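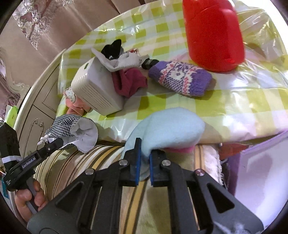 Putting the winter woolens away is a job for April, or for whatever month you first catch yourself sweating in a scarf. It takes an afternoon, and most of it is waiting for things to dry. Start by pulling everything out of the closet, the hall basket and the pockets of every coat, and sort by how much trouble each piece is going to give you. Small soft things, like the light blue one at the top of this page, which might pass for a hat or for something folded up to look like one, go in a pile of their own. They wash quickly, they dry quickly, and if you mix them in with the sweaters they will end up inside a sleeve until November.

What you'll need

A clean sink or a plastic tub
Wool wash, or plain baby shampoo
Two big towels you don't feel sentimental about
A soft clothes brush
A drying rack, or a bed that can be spared until tomorrow
Zip bags or lidded boxes
Masking tape and a marker

Step 1: Check for damage

Hold each piece up to a window. Moth holes show up as pinpricks of daylight, usually in the most expensive thing you own. Moths have excellent taste and will walk straight past an acrylic pullover to get to the cashmere.

If you find holes, put the piece in a sealed bag away from the rest. It needs the freezer, which we'll get to. Mark the hole with a safety pin so you can find it again, and do the mending now if you can stand to. I have a sweater that has gone into storage pinned for so long that the pin is arguably part of the design.

Step 2: Brush

Take everything outside and brush it, going with the nap. Pay attention to collars, cuffs, seams and the undersides of pocket flaps. Turn hats and mittens inside out. Moth eggs are tiny and easily dislodged, and so are cracker crumbs, of which you will find more than you'd expect from an adult's wardrobe.

Step 3: Wash

Read the label. If it says dry clean only, believe it. If the label was cut out years ago for being itchy, assume the worst and wash by hand.

Fill the sink with cool water and swish in the soap before the clothes go in. Lower the piece into the water and press it gently until it's soaked through. Leave it for 10 minutes. Don't rub, wring, twist or scrub. Heat and rubbing are how felt is made, and if you wanted felt you would be reading another page.

Drain, refill with water of the same temperature, and press again until the suds are gone. Thick cardigans may want a second rinse. Lift them out from underneath with both hands, the way you'd carry a sleeping cat, or the weight of the water will pull the shoulders down to the knees.

Can you use the machine? Some machines have a wool cycle that behaves itself. My friend Nayeli Montoya uses hers for everything and has never lost a sweater. Mine ate a vest. If you want to try it, put the piece in a mesh bag, choose cold, and keep the spin to 500 rpm or lower.

Step 4: Dry

Lay the piece on a towel, roll the whole thing up like a jelly roll, and kneel on it. Then unroll it and move the piece to a dry towel or a rack. Pat it back into its proper shape while it's damp. Hats can go over an upturned bowl that matches the head in question. Coffee cans also work if you have a cylindrical family.

Keep it all out of direct sun and well away from radiators. Turn it over once the top feels dry. Then wait until you are sure it is dry, and wait a little longer. A sweater boxed up damp will smell like a boathouse by July.

Step 5: Freeze the suspects

Anything with holes, and anything that lived next to it, goes into a sealed bag with the air pressed out, then into the freezer for two weeks. Dry it first. Label the bag. Callum MacKinnon, whose freezer I borrowed one spring, came close to thawing a pair of gray socks for dinner and still brings it up.

When the time's up, let the bag come back to room temperature before you open it. Brush the piece again and put it with the clean ones.

Step 6: Pack

Fold, don't hang. Heavy things go on the bottom, light things on top, and small things in a separate bag laid over everything so you can grab them on the first cold morning. Don't cram. If you have to sit on the box, you need another box.

Cedar smells nice and may put moths off a little, provided you sand the blocks now and then. Lavender smells nice. Neither will do anything about eggs that are already in there, so don't skip the washing on the strength of a sachet.

Tape the lid and write what's inside on the end of the box that faces out. "Winter" is not enough. "Gray cardigan, ski socks, itchy turtleneck" will save you opening every box in the attic when the first frost comes.

If something has already shrunk

Soak it in cool water with a good squirt of hair conditioner for half an hour, press out the water, and stretch it a little at a time on a towel, pinning the edges as you go. It may come back a size. If it doesn't, ask among your friends for a smaller person.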